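## 4. Setting up matchday records for a squad

Section 4 is for club secretaries and fixture officers who have completed the registration of players in Section 3. It explains how to open a squad file in Mendar, how to enter appearances, and how to correct a record once a match has been confirmed by the league.

### 4.1 Before you begin

You will need:

- the club reference issued by the league office;
- the list of registered players, with squad numbers;
- the signed team sheet for each match already played this season;
- an account with the role of Secretary or Fixture Officer.

A Coach account may view a squad file but cannot save changes to it.

**Caution:** Do not open a new squad file for a club that already has one. Two open files for one club will each keep their own appearance totals, and only the league office can merge them.

### 4.2 Opening the squad file

1. Sign in and choose **Clubs**, then **Squads**.
2. Enter the club reference. The club name is filled in automatically. Check it against your affiliation letter.
3. Select the competition. Clubs entered in both the league and the Tkachuk Cup must open a separate competition page for each, within the same squad file.
4. Add the registered players. A competition page holds up to 34 names. Players on loan are counted in this limit.
5. Choose **Save as draft**.
6. Ask a second officer of the club to review the draft and choose **Approve**. The same account cannot save and approve.

**Note:** Names must be entered as they appear on the registration form, including accents. A player registered as Romana Krajčí will not be matched to an entry without them, and her earlier appearances will be missing from her total.

### 4.3 Entering appearances

1. Open the squad file and choose **Matches**.
2. Select the fixture. Fixtures are loaded by the league and cannot be added by clubs.
3. Mark each player as **Started**, **Substitute (used)** or **Substitute (unused)**.
4. For a used substitute, enter the minute at which the player came on. In added time, enter the last minute of the half, followed by the added minute in the second box.
5. Enter goals and cautions. Own goals are recorded against the match, not in the scorer's career total.
6. Enter the attendance. Where no count was taken, leave the box blank. Do not enter zero.
7. Choose **Submit**. The home club must submit by noon on the Monday following the match.

An unused substitute is not credited with an appearance. A player who is named in the starting eleven but injured in the warm-up must be marked **Withdrawn**, and the replacement marked **Started**.

An attendance above 3000 requires the signature of the ground safety officer on the paper return.

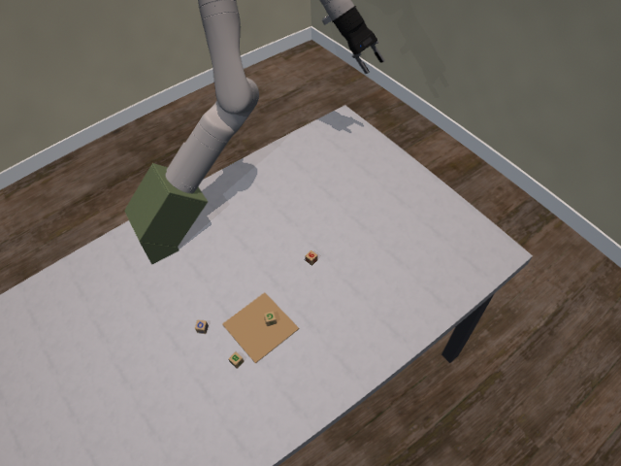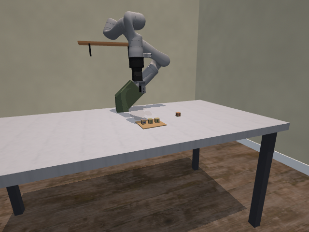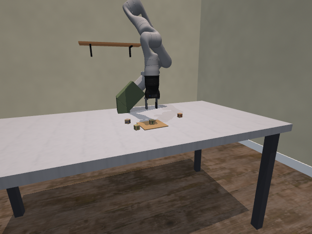

Oranuch Boonyarit has asked whether a match abandoned after half-time should still be submitted under 4.3, given that the players had taken part and two of them had been booked. It should. Enter the match as played up to the minute of abandonment, tick **Abandoned**, and submit in the usual way. Appearances are held as provisional until the league decides whether the result will stand. Cautions take effect at once.

### 4.4 Career totals and milestones

Mendar adds together all confirmed appearances for one club and shows the total beside the player's name. Friendly matches are excluded. Matches in the Tkachuk Cup are included from the first round proper; qualifying rounds are shown on a separate line.

A marker is displayed when a player reaches 200 or 300 appearances. The marker is shown on the morning after the match is confirmed, so a club wishing to make a presentation on the day should check the total in advance:

1. Open the player's page and choose **Totals**.
2. Check that no match is listed as provisional.
3. Add any appearances made before the club joined Mendar, using the **Earlier record** form. Attach a team sheet or printed programme for each season claimed.

**Note:** Appearances for a club that has since merged may be carried over only where the league has recognised the merger. Totals for Ekel and Clunda are therefore shown jointly from the season in which the two clubs combined, and separately before it.

### 4.5 Correcting a confirmed match

A confirmed match is locked. To request a correction:

1. Open the match and choose **Request correction**.
2. Select the entry in question and type the correct details.
3. State the source, such as the referee's report or the opposing club's team sheet.
4. Choose **Send**. The opposing club is notified and has seven days in which to object.

Where no objection is received, the league office will amend the record. Where the clubs disagree, the referee's report is final on goals, cautions and substitutions.

**Caution:** A correction that shows an ineligible player to have taken part is passed to the registrations officer and cannot be withdrawn by the club.

Corrections for the previous season close at the end of November. Requests received after that time should be made in writing to the records officer, Emlyn Prydderch, enclosing copies of the documents relied upon.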